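Chapter 6
Showing the Task

By the end of this chapter you should be able to explain the difference between leading an arm by hand and driving it from a distance, plan a short set of demonstrations, and decide which recordings to keep. You will need your notes on joint limits from Chapter 5.

6.1 Two ways to teach

Suppose you want an arm to lift a bowl out of a rack. You could write down every joint angle it should pass through. For one bowl in one spot this can be done in an afternoon, and it stops being useful as soon as the bowl is moved. The other choice is to do the task with the arm while the joint positions and camera pictures are recorded. A program is then trained on those recordings. Each complete recording of the task, from start to finish, is called a demonstration.

In hand guiding, the motors are set so that the arm is light to move, and the teacher takes hold of it and leads it through the task. In remote control, the teacher stands apart and works a set of handles, a pair of gloves or a smaller copy of the arm, and the robot follows.

Hand guiding is cheap and quick to learn. The teacher feels at once when the arm touches something. Its weak point is that the teacher's own hands and sleeves get into the camera pictures, and leading two arms together is hard for one person. Remote control keeps the teacher out of the way, but most simple sets give no sense of touch, so contact has to be judged by eye.

6.2 What the wrist camera sees

A wrist camera moves with the tool. It gives a close view of whatever is under the fingers, and for fine work near delicate equipment it is often the view the teacher relies on most.
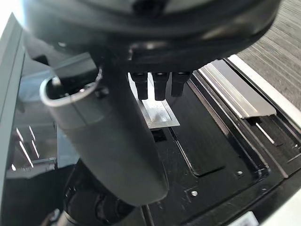 Figure 6.1 Wrist view beside three objectives, with a gripper finger at left.

Part of that view is always taken up by the gripper itself. Learners tend to treat this as a nuisance. It is useful all the same, as it shows where the fingertip is in relation to the work. Before you record, move the tool slowly through its range and note the positions in which the finger hides the thing you need to see. If there are several, add a second camera higher up.

6.3 Looking from the head

A head camera takes in both arms and a good deal of the room. With a cup in one hand and the other hand open nearby, you can judge the gap between the two, which a single wrist camera seldom lets you do. 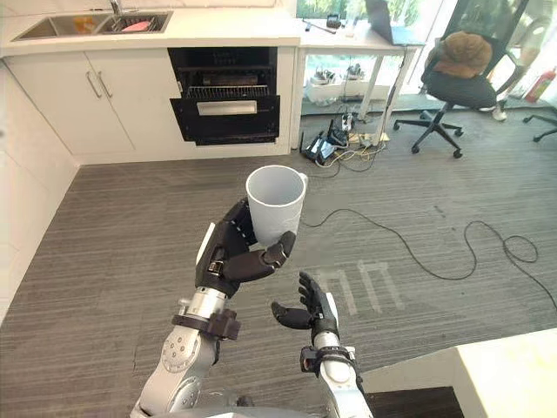 Lorna Lagman wrote to us after the first edition to say that her students at Esberg learned faster when they drove one arm for a whole week before touching the second set of controls. We now suggest the same. Begin with one arm, park the other, and bring in the second only when the first no longer needs your full attention.

The head view has its own weak point. Depth is hard to judge from a flat picture, and a hand that looks level with a rack may be well above it. Slow down for the last few centimetres - most spoiled demonstrations are spoiled there.

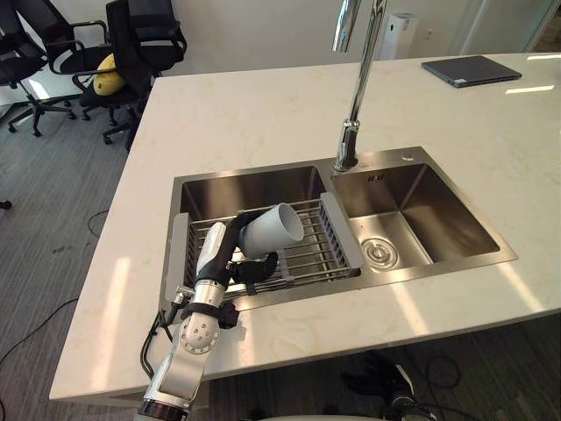
Does it matter if I stop halfway to think, Hicham Chraibi asked in a Wednesday class, when the robot gets to the right place in the end? It does matter. The program copies the pause along with everything else, and the trained arm may hang still at that point for no good reason. If you have to stop and think, finish the attempt, mark it as poor and record another.

6.4 Planning a set

The Gultik exercises at the end of this chapter use a set of 8 demonstrations for each starting position. That is enough to see the method work and too few to trust it. A serious set may run to more than 3000. Whatever the size, vary the things that will vary in use: where the object lies, how it is turned, what stands beside it and how the light falls.
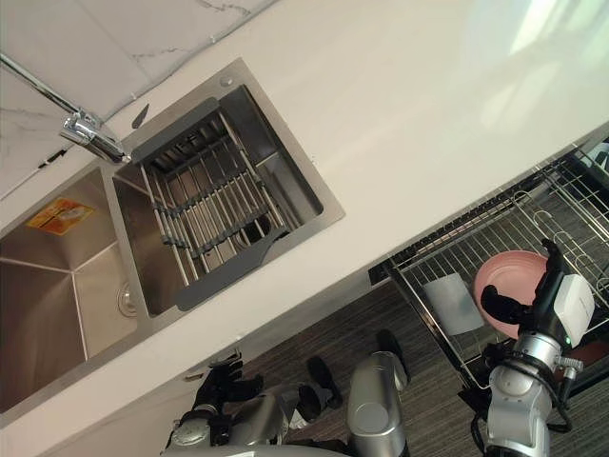
Keep the goal fixed while you vary the rest. If a bowl is to be taken by the rim, take it by the rim every time. A set in which half the grasps are on the rim and half on the base will often train an arm that reaches for a point between the two.

Write down the following before you start recording:

the starting position of each arm
the point at which the task counts as finished
which hand does what
the reasons for which an attempt will be thrown out

Turn to Worksheet 6A and fill in the first two lines for a task of your own choosing. Section 6.5 deals with trimming and labelling the recordings.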